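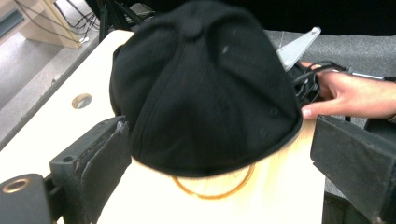
4.2 Contact proposal for soft and thin objects

The planner receives from the perception module a set of contact candidates, each with a position, a closing direction and a confidence. For rigid boxes this step is well studied and we do not repeat it. The two objects discussed in this section are more difficult. A baseball cap changes its outline when the fingers come close to the crown, and a frame of thin bent wire gives very few depth points, so the segmentation often breaks it into separate pieces.

In Figure 3 the fingers stand on both sides of the black cap. At such a distance the wrist view is filled mostly by the crown, and the matte cloth offers little texture apart from the panel seams and the button at the top. We therefore do not track single points on the cloth. Gukus fits one closed curve to the rim and updates it at every control cycle, and the closing direction is taken as the normal to this curve at the nearest finger pad. When the rim is hidden for more than five cycles, the last good curve is kept and the closing speed is halved.

The wire frame needs another treatment. Its loops overlap in the image, and a curve fitted to one loop can jump to its neighbour. Following a suggestion of Warrick Cosgrove, we keep all the loop hypotheses alive until the finger is near to contact, and only then remove those which do not agree with the wrist view. This costs memory — the list grew to 315 hypotheses in the worst episode — but the planning time stayed inside our limit.

Figure 3. Two moments of the work with the cap and the wire frame. First: wrist view, with the cap between the two fingers. Second: head view, with one hand-held gripper at the black cloth and the other at the lower loops of the wire frame.

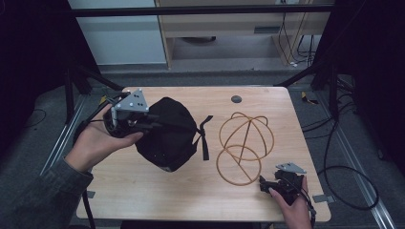
4.3 Use of the two views

The head view and the wrist views are not treated as equal. The head view decides which object belongs to which hand, and this assignment is fixed for the whole episode. The wrist views decide only the last part of the approach. In an earlier version, tested in February, both could change the assignment, and the two hands sometimes exchanged their targets in the middle of a movement.

From 969 recorded episodes we kept 358 for the evaluation of this section. The selection was made by Dalia Jõgi, who did not take part in writing the planner. Episodes in which the clocks of the head and wrist cameras did not agree were left out.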